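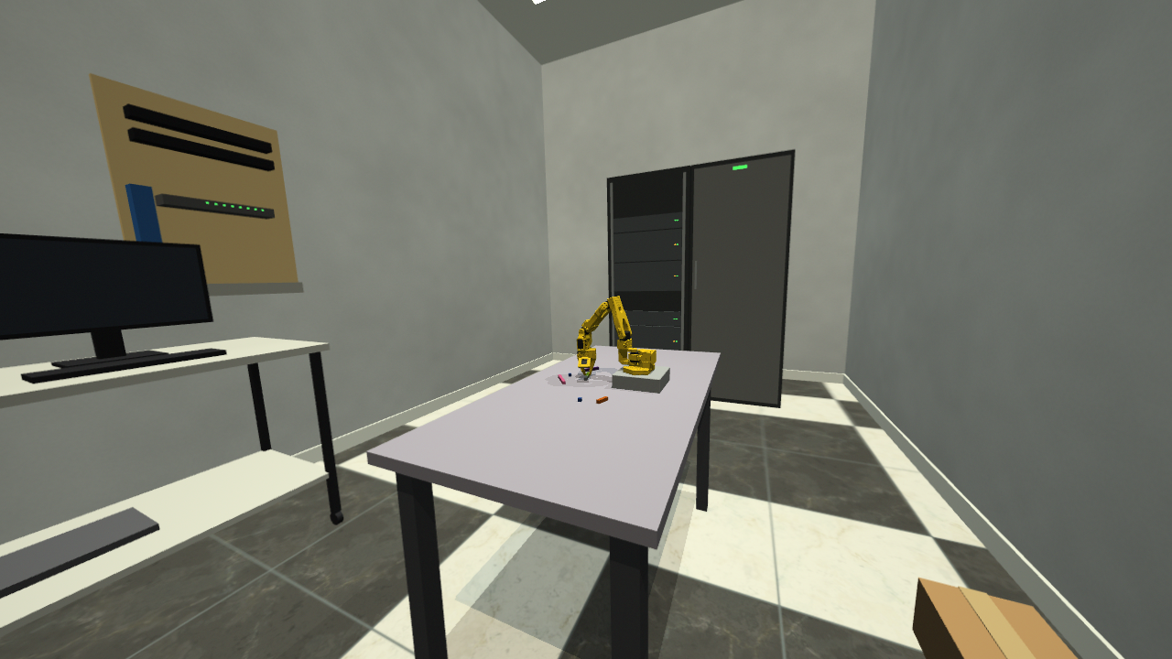
Frequently Asked Questions about Kaede Honda

Last updated: December 7, 2023

Who is Kaede Honda?

Kaede Honda is a television presenter and former commercial model. Most viewers know her from the evening travel show Wunason, where she has been the main host since the second season. Before this she appeared in advertisements for shoes, a bank and one brand of instant soup.

How do you pronounce her name?

Kah-eh-deh, three short parts, all with the same weight. In an early episode the announcer said "Kayd" and she corrected him on air, very politely. The clip is still shared by fans.

Where did she grow up?

She was born in a small harbor town and moved to the city with her mother and two brothers when she was nine. Her father stayed behind for his work and joined them later. She does not give the name of the town in interviews, so we also do not write it on this site. Please do not send us guesses.

How did she start her career?

At 14 she was chosen for a catalog of school clothes. She has told that her aunt sent the photos and did not ask her first. The pay for the first day was $50 and she spent all of it on a radio. For several years she did catalogs and small commercials during school vacations, and after school she signed with the Cutovico agency.

Is she still with Cutovico?

No. She left the agency after her contract ended and now works with Heltero, which is a smaller office. We have no information about the reasons. Several websites wrote about a quarrel, but none of them gives a source.

How many episodes of Wunason did she present?

281, if we count the two holiday specials and leave out the reruns with new introductions. Some lists show a higher number and they are probably counting the reruns too.

Did she act in any movies?

She had one speaking role, in the drama Khúc, where she plays a hotel clerk who refuses to give back a suitcase. Her part is only a few minutes long. She said in a radio interview that she liked the work but could not stand the waiting. You can also see her for a moment in a music video from her modeling years – she is the girl in the raincoat on the stairs.

Who is Ebony Tautahi?

Ebony Tautahi is the co-host of Wunason and a good friend of Kaede. She came to the show from sports radio. The two were not close in the beginning, and Ebony has spoken about this openly. They became friends during a long delay at an airport, when the whole crew had to sleep on the floor.

Are they related?

No. This question comes to us very often, maybe because Kaede calls her "my sister" on the show.

Is Kaede married?

She keeps her private life private. She has never confirmed a relationship in public and we do not publish rumors.

How tall is she?

Her old agency card says 64 inches. We did not find another reliable number.

What languages does she speak?

English and Japanese, and enough Spanish to order food and to argue with taxi drivers, in her own words. In the show she often tries to speak the local language, with mixed results.

Will there be a new season?

Yes. Filming began in November with both hosts. The broadcast date is not announced yet.

Does she have official social media accounts?

She has one account for photos, and it is linked from the Heltero website. Every other account with her name is made by fans or by someone who pretends to be her. She does not write private messages to fans and she does not ask for money. If you received such a message, please report it to the platform.

Can I write to her?

Letters can be sent to the Heltero office. Replies are slow and not guaranteed. Please do not send food or anything that can break.

I found a mistake on this page. What should I do?

Use the contact form and tell us where you read or heard the correct information. An interview, a printed program or a recording of the show is best. We check each message, but it can take a few weeks before the page is changed.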